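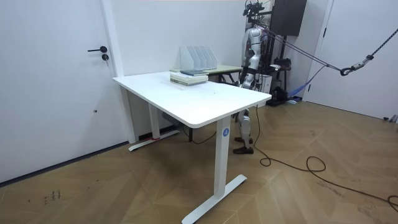
Gualtiero Sanna would rather the whole subject were described as apprenticeship, and told an open meeting at Nevinthorpe in July that a humanoid robot learns to put a book away in much the way a new library assistant does, by having its hands guided through the job until the motion settles.

The comparison has its limits, but it has shaped the Drotholm program since the beginning. Under its Santoro project, an operator wearing a headset and holding a pair of hand controllers moves the robot's arms from a distance. The operator reaches, the robot reaches, and every joint angle is stored together with the view from the robot's head. One complete run, from first movement to release, is called a demonstration. The current task is shelving: take a book from one table and stand it in a file organizer on the next.

Operators train for 11 days before their work is accepted into the collection. Much of that time is spent on pace. Beginners tend to hurry the approach and then stop short over the book, and a robot trained on such recordings will stop there too. The program asks for one steady motion, with corrections left in when they are small.
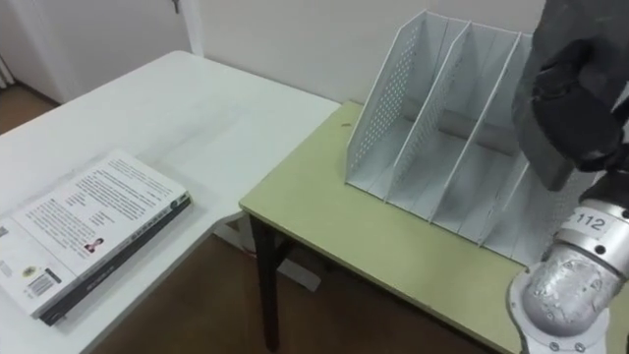 Paperbacks were chosen for the second stage of the work, after a first stage that used only rigid blocks. A block has one shape. A book has a spine, a loose edge and a cover that may open under the fingers, and the operator must decide in the moment whether to continue or set it down. Both decisions are useful to the people who train the software, provided that each is labeled correctly afterward.

Labeling is carried out at Prinel, where reviewers watch each demonstration at normal speed and again at half speed. A session lasts 60 minutes and is followed by a break of 15. Reviewers do not grade the operator. They mark the point of first contact, the lift, and any change of grip. 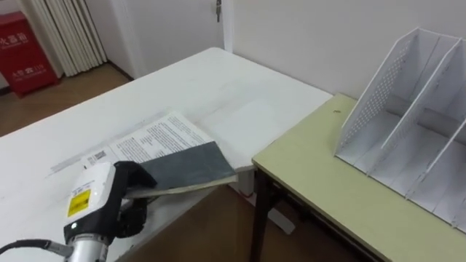 A gripper holds an open book just off the tabletop.

The program has also tried guiding the arm directly by hand, with a trainer standing beside the robot. The method gives a better feel for weight, although the trainer's own body often blocks the cameras. Remote control remains the standard for shelving, and hand guidance is kept for short corrections at the wrist. Applications for the next group of operators close on 2nd September.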